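Lemwood Homes Resettlement Project
Progress report to the Handberg Fund, second period, to end of June

Prepared by Marisol Castaño, project lead

1. Summary

The project helps people leaving temporary accommodation to set up and keep a first tenancy. The grant pays for two part-time support workers, a furnishing budget and the rent on the store at Taipe Road. We are on course against the main targets in the grant agreement. The two things behind plan are the money advice sessions and the written guide for landlords, both covered below.

Spending on furnishing came to £3,314 in the period, against a budget line that allowed for slightly more. The underspend is small and we ask to carry it forward.

2. Staffing

Sheyla Huamán moved from sessional work to the permanent support worker post in April. Saeed Shahbazi continues in the other post and has taken over contact with the housing office. Higinio Varela left at the end of May after a handover of two weeks. His tenancy files were split between Sheyla and Saeed and all of those tenants have been visited at least once by their new worker.

3. Furnishing

Tenants now choose from a set list before the move-in date. Under the old arrangement we bought what we thought was needed and some of it was handed back. The list covers a bed, bedding, a table, seating, a rug for the main room, curtains and basic kitchen items. Side tables were added in May at the request of tenants in the smaller flats, and a nesting pair with white tops takes up very little floor when one is tucked under the other.

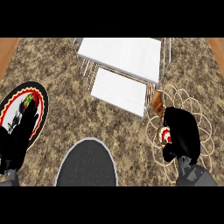
4. Tenancies started and kept

Five tenancies started in the period. All were still running at the end of June. One tenant had a shortfall in rent after a change in benefit and has agreed a repayment plan with the landlord. Another asked for a transfer on medical grounds and is waiting for a decision.

Visits are weekly for the first month and fortnightly after that. We said in the last report that we would try phone calls in place of some visits. We did this with tenants who had been in longest. It worked for routine matters such as meter readings and letters, and less well for repairs, where the worker needs to see the problem. We will keep calls as an extra and leave the visit pattern as it is.

5. Kitchens and cooking

The Rerkska hostel does not allow residents to cook in their rooms, and several people told us they had lost the habit. Hok-lam Lau ran cooking sessions in the common room through May and June. They cover a short set of cheap meals, how to store food, and what a weekly shop costs. Attendance was steady, and lower on the evenings when the job club was also running, so the start has been moved to 4 p.m.

The kitchen part of the furnishing list was changed after these sessions. People asked for fewer pans and more places to put things, as most of the flats have one short worktop and few cupboards. Wire racks with two tiers and baskets are now offered alongside plates, cutlery and a kettle.

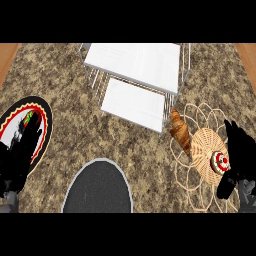 The cost per flat has stayed the same, as we dropped the second saucepan and the baking tray. Anyone who wants those can still have them from the donated stock at Taipe Road.

6. Behind plan

Money advice. The adviser we had expected to use was not available until June. One session has been held. The rest are booked for the autumn and will be reported in the next period.

Guide for landlords. A draft exists but two sections, on deposits and on notice periods, need checking by someone with legal training. We have asked the law centre for help and are waiting for a date.

7. Next period

We expect to start a similar number of tenancies. The lease on the store is due for renewal in September and the owner has told us to expect an increase. We will write to the Fund separately when we have the figure. Sheyla will attend the regional housing meeting in our place while Saeed is on leave.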